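Setidstead Family Music Library
Posts

1/ The Setidstead Family Music Library is reorganizing its early-years loan collection this October. This thread sets out how shared items are to be sorted, cleaned and returned to the shelves. It applies to all branch staff and to families who borrow from us.

2/ The collection has grown to 42 loan sets. Many now hold a mixture of toy blocks, sponge pieces, small instruments and practice aids. Items have drifted between sets over the past year, and several sets can no longer be matched to their contents cards.

3/ From October 9, 2023, each returned set will be emptied in full before anything is put back. Please do not top up a set from memory. The contents card inside the lid is the only reference.

4/ Blocks are sorted first. They go into the Skevik bins by size, then by color. Blocks with chipped corners or lifting paint are withdrawn and entered in the repair book.

5/ Sponge pieces are kept apart from everything else. They are washed by hand, pressed out and left in an open tray overnight. They must not be stored in a closed bag – two sets were lost to mildew last winter.

6/ Metronomes are fragile and are the items most often returned damaged. Please let the spring run down before packing, close the front where there is a cover, and stand the metronome upright. A metronome should never travel underneath blocks.

7/ Microphones are lent with their stands. Wipe the stand with a dry cloth only. Families who are missing a clip or a stand should write to Gopinath Sastry at the loans desk, who holds a small stock of spares.

8/ At every branch, blocks and sponge pieces are to be dealt with ahead of the instruments. 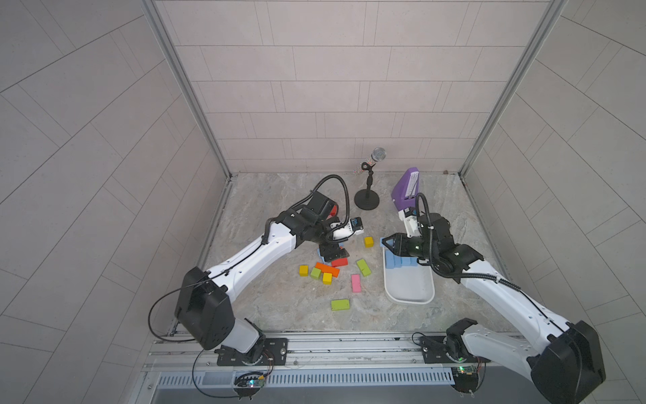
Blocks on the floor, blue sponge pieces in the white tray, and the purple metronome. Arumugam Street branch.

9/ Of the 42 sets, 38 remain open for reservation during the work. Reservations may be held for up to 5 days. The other sets will return to the catalog once their contents cards have been rewritten.

10/ Families who find a stray block or sponge piece at home are asked to hand it in at any branch. An envelope marked "loan collection" is sufficient. There is no charge for late single pieces.

11/ Donations of blocks are paused until the shelves have been relabeled. Donations of metronomes in working order are still welcome, with or without a box.

12/ Questions about the new contents cards may be addressed to Jairo Arboleda, Collections. Replies to this thread are read on working days.

Recent posts
Arnetance keyboard covers: replacement sizes
Borrowing a music stand for the school term
Changes to opening hours at Arumugam Street
How to read a contents card

This site uses cookies to remember your settings and to measure visits. Accept all | Manage choices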